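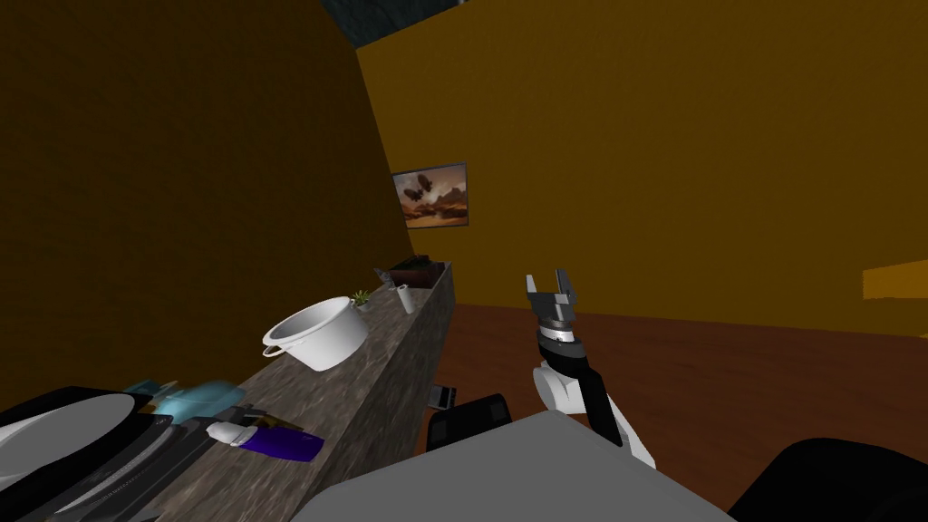 Attachment 1: room with the orange walls

Ticket 160: Skimport drops material names on import
Opened by: Jucélia Lacerda
Status: solved, leaving open for comments

Hi all! Loving Skimport so far, but my furniture catalog from Gideck comes in with every material name cut to 8 characters. So "curtain_blue" and "curtain_lining" both end up as "curtain_" and the second one overwrites the first. Same result in versions 6 and 7.

Tried so far:
Cleared the cache, no change.
Saved the catalog again with short names. Works, but I have 160 entries, so no thank you!

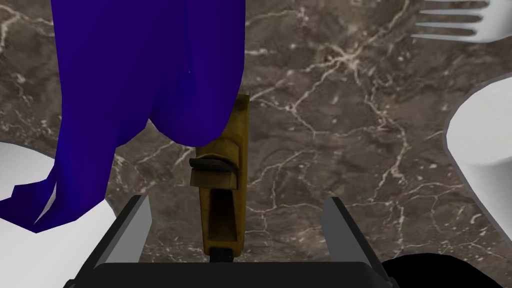
Next I opened the import log, and wow, is it readable. The cut happens before the file is parsed, so the catalog itself is fine. Magalhães from the Sumham office told me to look for "legacy names" in the import settings. It was on. Turned it off, imported again, full names everywhere!

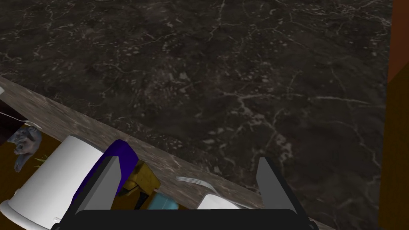 One small leftover: duplicate names still merge without a warning. I had two entries both called "marble", one dark with pale veins like the countertop and one for the lighter edge strip, and I had to rename the second by hand. A warning would be fantastic.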